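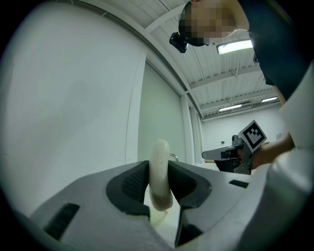 Where should a bar of soap live in a shared washroom? On the basin ledge, in a dish that drains, and well away from the tap.

We get that question every time the washrooms at Flendwood are set out again, so it goes in the newsletter this time with the rest of the basin notes. Most of what follows applies at home too.

A bar lasts longest when it can dry between uses. A dish with ridges or holes does the job. A flat saucer will hold a puddle, and the underside of the soap turns to jelly within a day or two. Tip the dish out when you pass it and give it a proper rinse once a week. If the bar has gone soft, stand it on its edge overnight and it will usually firm up. Ends too small to hold can be pressed on to a new bar while both are damp.

Pump bottles are less trouble but run out without warning. We keep refill soap in the Trondeck store, and there are 8 full containers on the shelf at present. Please top up a pump before it starts to spit, and wipe the neck before you put the cap back on. A dribble down the side leaves a ring on the ledge which is harder to shift than it looks. 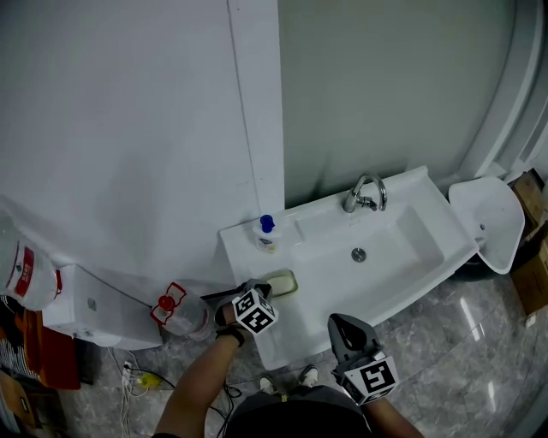
One reply to the last issue asked why we bother with both, given that most people go straight for the pump and the bar only makes a mess of the basin. Liquid soap is quicker, it said, and a bar needs somebody to clean up after it. The same reply suggested trying a washroom with pumps only until July and seeing whether there were complaints.

We have talked it over and both will stay for now. Several regular users find that liquid soap dries their hands, and others find a pump easier when their hands are very dirty. The Bugti washroom can try pumps only, as it has the smallest basin and very little ledge to spare.

For cleaning the basins, use the cream cleaner and a soft cloth. Scouring pads are not to be used on the white glaze. Rinse the cloth, go round the tap base, then lift the plug and clean underneath, where hair and soap scum collect. Buff the tap dry with a separate cloth. Hard water marks come off with a little white vinegar left on for a few minutes and rinsed away well.
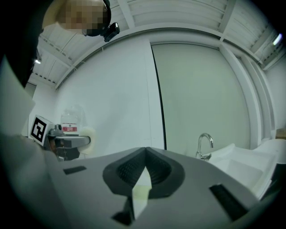
Steam is the other half of the soap problem. A bar kept in a damp room never gets the chance to dry, however good the dish, and the walls start to spot with mould. After a shower, leave the fan running and the door partly open. With a sliding door like the big pale grey one, a gap of a hand's width is enough and it won't swing shut again. White ceilings with slats, as in the same room, should be dusted along the grooves before they are wiped, or the dust turns to paste. Use a barely damp cloth on a flat mop and keep it well clear of the lights.

New soap dishes have been ordered from Rostier and will be put out when they come. Old ones can be left in the crate by the Trondeck store.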